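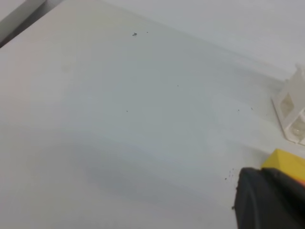 Tuesday, bench notes, August

Started late because the kettle had to be descaled and then Joni wanted to talk about the Cultby order, which is for two plain bands, 5 mm, D-section, brushed outside and polished inside, one of them a size Z and the other a dainty little J. I do like a couple who know what they want! They had looked at ceramic and at tungsten and came back round to palladium, which I was pleased about, as I can still resize it for them in ten years' time if their knuckles have other ideas.

Carried on with the Temus ring first, the one with the hairline in the shank. I'd hoped it was only a scratch, but under the loupe it runs right through at the old sizing seam, and whoever did that seam used a much easier solder than I'd have chosen. Cut it out, fitted a fresh piece, hard solder, two goes at it (the first time the flux crept off and left me with a pinhole, my own fault for rushing the heat). Pickled, filed back, up to 1200 paper and left it there. Sorin, if you're in before me, please don't put it on the mop yet, I want to look at the join again in daylight.

Then the palladium. Annealed the strip and bent it round by hand as far as it would go before closing it on the mandrel. It fought me a bit more than last month's batch, and I wonder whether I'm not getting it quite hot enough right through to the ends. Ernő always said to count slowly once the colour comes up, and then count again, and I suspect I am a fast counter. The Z is closed and soldered with a lovely tight seam. The J has a slight step in it, which I think will come out with the file, but I've left it a touch small so there is room to stretch it and true it up.

Customer from the Pelkonen job rang about the price. I had quoted 1,735 for the pair, engraving included, and she wondered about adding a line of milgrain to hers. Told her an extra 49 would cover it and she was very happy, bless her. I've written it on the envelope as well as here. Milgrain wheel number five is getting tired, though, and leaves every bead a little flat on one side, so I'll use the six and try it on scrap first.

Ismail came by after lunch with the Plaslow polishing compound he has been so keen on. Tried it on an offcut of 18 carat white and I must say it gives a very deep shine, though it clings in the corners and wants a good long spell in the ultrasonic afterwards. I'd use it on plain bands but not on anything with claws.

To do tomorrow: finish the J, ask Tapio for the engraving font sheet (he has had it since before the holidays), order more half-round wire, and weigh the lemel jar before it goes off to be refined.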